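Collecting Cloth-Handling Demonstrations with a Hand-Held Gripper
Project report, Group 2
Nelly Espinoza, Segundo Betancur, Zoila Bedoya
Supervisor: Hortensia Londoño

1. Purpose

The project set out to build a set of human demonstrations for a learned cloth-handling policy. The policy itself belongs to a later group. Our task was to decide how the demonstrations should be gathered, gather them, check them, and hand over a set that could be used without further cleaning.

Cloth was chosen because the previous group, led by Hernán Ñahui, had worked only with rigid objects. Their policy, Trimmont, handled cups and boxes well but failed on anything that changed shape when gripped. Their report recommended that soft items be recorded in homes, where the background and the surface under the cloth vary more than they do in the lab.

2. Equipment

All demonstrations were recorded with a hand-held gripper carrying a wide-angle camera. The operator closes the fingers by squeezing a trigger. Finger opening is logged alongside the video, and the path of the gripper is worked out afterwards from the video and the motion sensor.

Two grippers were available. The second had a slightly stiffer trigger, and its zero position drifted over a long session. We re-zeroed both at the start of every session and again after each battery change.

Files were copied to the lab server with Uladix, the department's upload tool, and labelled in Flillo.

3. Method

Each demonstration covered one action: pick up, lift and hold, unfold, fold in half, or move to a marked side of the surface. An operator started recording with the gripper clear of the cloth, carried out the action at a normal pace, released, and stopped. Failed grasps were kept if the operator recovered within the same recording. Recordings where the operator used the free hand were thrown out.

Rooms were recorded as they were found. In the pilot we had cleared each surface first, and a model trained on the pilot set tended to reach for any object it had not seen before. From then on operators moved only things that were breakable or private.

Operators were asked to vary the starting state of the cloth. This was harder to enforce than expected. Most people drop a cloth in much the same way each time, so Zoila Bedoya wrote a short list of starting states (flat, bunched, half folded, hanging over an edge) and operators worked through it in order.

4. Results

The final set holds 2463 demonstrations. The labels were checked by a second group member, who worked without seeing the first label. Where the two disagreed, the recording was watched again by both. Most disagreements were between "lift and hold" and "unfold", when a folded cloth came partly open under its own weight during a lift. We settled on labelling by the operator's stated intent, which had been logged at the time of recording.

Path recovery was the main source of loss. It depends on fixed visual features in the room, and plain walls and smooth bedding offer few of them.

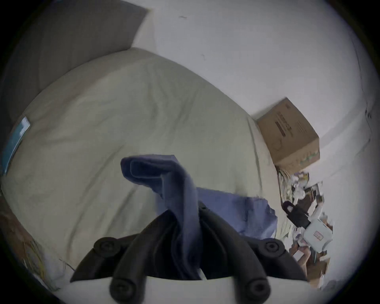
Recordings made over beds failed path recovery more often than those made over tables. Turning on a lamp helped in dim rooms. Starting each session with a slow sweep of the room helped more, as it gave the mapping step a set of features to return to when the gripper was close to the cloth. Nearly 80 recordings that had failed on the first pass were recovered by adding a sweep made later in the same room.

5. Limits

The set leans heavily toward small, light cloths. Towels and bedsheets were left out because one gripper cannot control them well. All operators were right-handed, and approach angles are biased to match.

Colour balance was not planned. A cloth close in colour to the surface under it is a hard case for the policy, and we have too few of these to test it properly.

6. Handover

The labelled set, the rejected recordings and the calibration logs are stored under the project name Zapata on the lab server. The next group should replace the trigger spring on the second gripper before recording again, and should run path recovery at the end of each session while the room is still available. We ran it in batches until May, and by then several of the rooms could not be revisited.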